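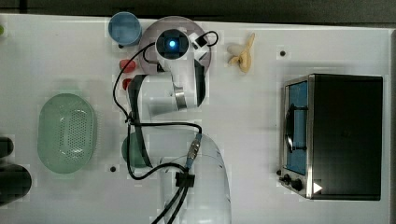 When does the new water hardness limit take effect in Litholm?
It applies from September, starting with the northern supply zone and moving to the remaining zones as each softening unit comes online.

The Litholm water utility has confirmed that drinking water leaving the Lanitz treatment works will be held to a maximum hardness of 141 milligrams per liter, measured as calcium carbonate. Water from the same works averaged 203 milligrams per liter over the last reporting year. The source is a limestone aquifer, and hardness has changed little since the wells were drilled.

Softening will be done by pellet reactors. Raw water is pumped upward through a bed of fine sand, caustic soda is dosed at the base, and calcium carbonate forms on the grains. When the pellets reach the set size they are drained from the bottom and replaced with fresh sand. The spent pellets are dry enough to store in open bays and will be sold as a soil additive.

The first stage covers 4,000 connections north of the rail line. Customers there do not need to book an appointment or change a meter. Dishwashers and home softeners set for the old hardness should be adjusted once the zone has switched - the setting is normally given in the appliance manual. Homes that keep the old setting will use more salt than they need.

Catríona Ó Conaill, process engineer at the utility, said the pH of the treated water will be corrected before it enters the mains. "Softened water that goes out uncorrected can leave scale in the first few miles of pipe," she said. "We dose after the reactors and sample at the outlet, then again at the far end of the zone."

Sampling will take place at 20 fixed points during the changeover. Results will be posted on the utility's website, listed by supply zone, with hardness, pH and sodium shown separately. Sodium will rise slightly as a result of the caustic soda and will stay within the drinking water limit.

Charges for the current billing year are unchanged. Dates for the southern and hillside zones have not been set.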